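작업 노트, 2022년 3월 8일

백업 서버 Drirkemmont 복구 연습. 참석은 나, Raíssa Araújo, 오후부터 Cauã Queiroz.

지난 9월에 세운 계획으로는 분기마다 복구를 한 번씩 해 보기로 했다. 오늘이 첫 번째다. 분기의 정의를 다시 볼 필요가 있음.

대상은 Washington Batista의 예전 노트북 이미지. 용량 800GB, 그중 절반은 같은 폴더의 사본이고 폴더명은 '최종', '최종_진짜', '최종_진짜_수정'. 중복 제거가 제 몫을 했다. 저장소에서 실제로 차지하는 공간은 민망할 만큼 작다.

오전: Zokano로 스냅샷 목록부터 확인. 매일 밤 성공 메일이 왔으니 당연히 다 있을 줄 알았는데 2월 중순 이후 18일치가 비어 있다. 로그를 보니 작업은 매번 정상 종료. 제외 규칙에 별표 하나가 더 들어가 사용자 폴더가 통째로 빠졌고, 프로그램은 빈 폴더를 아주 성실하게 백업했다. 규칙을 고친 사람은 변경 기록에 남아 있다. 나다.

규칙 수정하고 수동으로 한 번 돌림. 파일 수가 이번에는 말이 되는 숫자로 나왔다. 성공 메일 조건에 '전날 대비 파일 수 급감 시 경고' 추가. 문턱값은 일단 2,000개로 두고 Raíssa가 한 주 지켜본 다음 조정하기로.

오후: 1월 말 스냅샷으로 전체 복구 시작. 진행률이 99%까지 금방 가더니 거기서 2시간 넘게 머물렀다. Cauã는 케이블을 의심해서 바꿔 끼웠고, 속도는 그대로였고, 바꾼 케이블이 더 짧아서 이제 서랍이 안 닫힌다. 원인은 메일 보관함의 자잘한 첨부파일들. 압축 묶음으로 바꾸면 나아질 듯한데 그러면 파일 하나만 꺼낼 때 느려진다. 결론 못 냄.

체크섬 비교: 불일치 두 건. 둘 다 복구 중에 열어 본 메모 파일이고, 연 사람은 역시 변경 기록에 있다.

암호화 키는 Tripathi 금고에 한 벌, 인쇄본은 Ronaldo Cordeiro 책상. 인쇄본의 숫자 0과 알파벳 O가 구별이 안 된다. 글꼴 바꿔서 다시 뽑을 것.

남은 일
외장 디스크 교대 순서표 새로 쓰기 (Lucimara Leite에게 Flusthorpe 쪽 보관 날짜 물어보기)
휴대폰 백업은 아직 손도 못 댐
제외 규칙 바꿀 때 다른 사람이 한 번 보게 하기. 특히 내가 바꿀 때
서랍

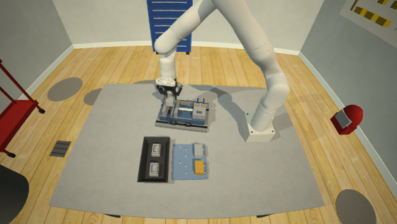

제2권 18쪽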